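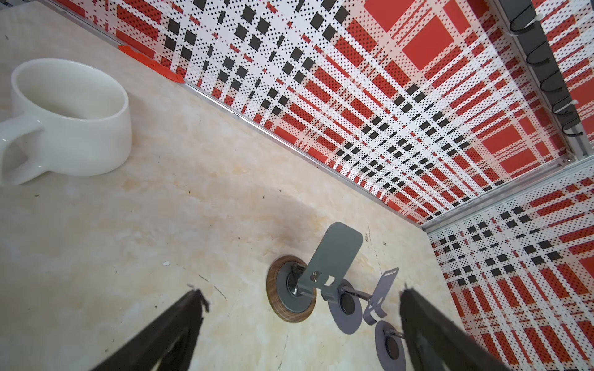 1/ Je vais encore me faire des amis : je ne crois pas au support de téléphone. J'en ai eu plusieurs, j'en ai encore, et je continue de poser mon téléphone à plat, comme tout le monde.

2/ Le discours, vous le connaissez. Un socle rond, un dossier vertical, et hop, votre bureau est rangé. Non. Votre bureau a maintenant un téléphone ET un socle rond.

3/ Tout est parti de Leandro Navarrete, qui soutient depuis le mois d'avril qu'un plan de travail bien tenu, c'est « un support par appareil ». Un par appareil ! J'ai voulu lui donner sa chance, au moins pour pouvoir râler en connaissance de cause.

4/ Premier constat, la surface. Le beige façon marbre, c'est très joli dans un catalogue. Dans la vraie vie ça montre tout : les petits points noirs, les rayures, la grosse trace brunâtre au milieu. On m'avait juré que les veines « camouflaient ». Elles camouflent les veines.

5/ Deuxième constat, les panneaux perforés. Là je suis partagé. Le tartan rouge, blanc et noir sur trois côtés, il faut aimer. Moi, au bout de 17 minutes, j'ai l'impression de travailler dans une boîte de sablés.

6/ Sur le principe du panneau perforé, je suis moins méchant. Ce qui est accroché au mur n'est pas sur la table, difficile de discuter. Encore faut-il accrocher quelque chose.

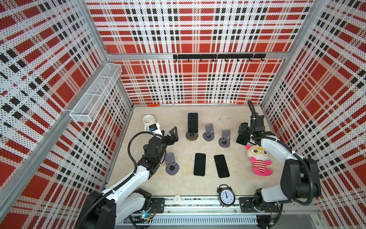

7/ Je reprends. Sept crochets noirs en rang au mur du fond, rien dessus. Un panier en grillage blanc à gauche, avec séparation s'il vous plaît. Et les téléphones ? Un debout sur son support, deux couchés au milieu. Avec trois supports gris qui attendent, vides.

8/ Je ne fais pas la leçon, c'est exactement comme ça chez moi. Le support libre est à une longueur de main et on pose quand même à côté. Le geste de poser à plat ne demande aucune visée, l'autre si.

9/ Et la tasse. Parlons de la tasse. Une tasse blanche couchée sur le flanc, dans le coin du fond. Aucun système de rangement vendu à ce jour ne sait quoi faire d'une tasse. Leandro me répond « un crochet ». On en a sept, Leandro.

10/ Bon, un crochet pour une anse aussi épaisse et carrée, je demande à voir. Les miens, à la maison, sont faits pour des clés, et la seule fois où j'ai tenté avec un mug j'ai racheté un mug.

11/ Murali Salian, lui, défend le panier. Tout dedans, on trie plus tard. J'ai pratiqué cette méthode. « Plus tard », dans mon cas, c'était un déménagement.

12/ On me demande en message si le modèle Tullix est mieux que le Protton. Je n'en sais rien. J'ai eu les deux, l'un bascule quand on tape sur l'écran, l'autre est si lourd qu'on ne le déplace plus, donc on range autour. Je ne sais même plus lequel est lequel.

13/ Ce que je garde quand même : un support, un seul, pour le téléphone qu'on regarde vraiment (recette, appel, minuteur). Debout, il se lit bien, je l'admets – ça m'a coûté de l'écrire.

14/ Ce que je vire : les supports en réserve. Un support vide prend la même place qu'un support plein et il ramasse la poussière dans la fente du dossier. Essayez de nettoyer cette fente. J'ai fini au coton-tige.

15/ Leandro veut que je refasse l'essai dans un mois avec des étiquettes sous les crochets. Des étiquettes. Je lui ai dit oui pour avoir la paix, je vous tiendrai au courant si je retrouve l'étiqueteuse.

Fils récents
Le panier Chauke, ou comment perdre un chargeur dans du grillage
J'ai lavé un faux marbre pendant 1000 secondes
Boîtes empilables Firno : mes réserves
Pourquoi je n'étiquette pas mes bocaux
194 réponses sur les crochets adhésifs, et pas une qui tienne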